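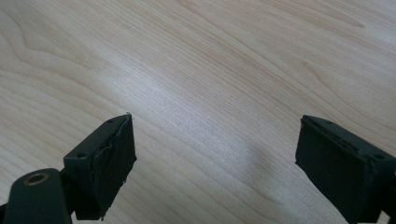

August, by the Trutard Street kitchen table

I have been trying to write letters again. Real ones, on paper, with a stamp, to my aunt and to two friends who moved away and are terrible at texting (so am I, so no hard feelings). I used to write them all the time in college and then I just stopped, and for years I told myself I'd start back up once I had a proper desk. Well, I still don't have a proper desk. What I have is pale blond wood with that wavy, looping grain, and a big stripe of glare right across the middle, and if you put a sheet of white paper down in a shine like that you can't see a word you're writing. So I scoot over, and then I scoot over again, and by the end of page one I'm practically in the next chair.

The other problem is my handwriting, which has gone completely to pieces! My G's look like 6's. I bought a pad from Briston, the little stationery place by the post office, and ruined 5 sheets before I got a "Dear" I could live with. My aunt wrote back to the first letter and said she'd enjoyed it very much, the parts she could read.

I did find out I'm a lot nicer on paper. In a text I'd say "ugh, work" and leave it there. In a letter I went on for 3 pages about the tomatoes, the bus detour, a soup I messed up, and a dream where I was back in high school and had to give a speech on Portugal. One friend sent me a reply with a drawing of the soup. I've got it on the fridge.

Stamps cost more than I remembered, and I keep forgetting to buy envelopes that fit the paper, so everything goes out folded in a weird way. My goal is 2 letters a month through the winter. If you've got a pen that doesn't smear for left-handed people, please tell me what it is, I have ink all down the side of my hand as I type this.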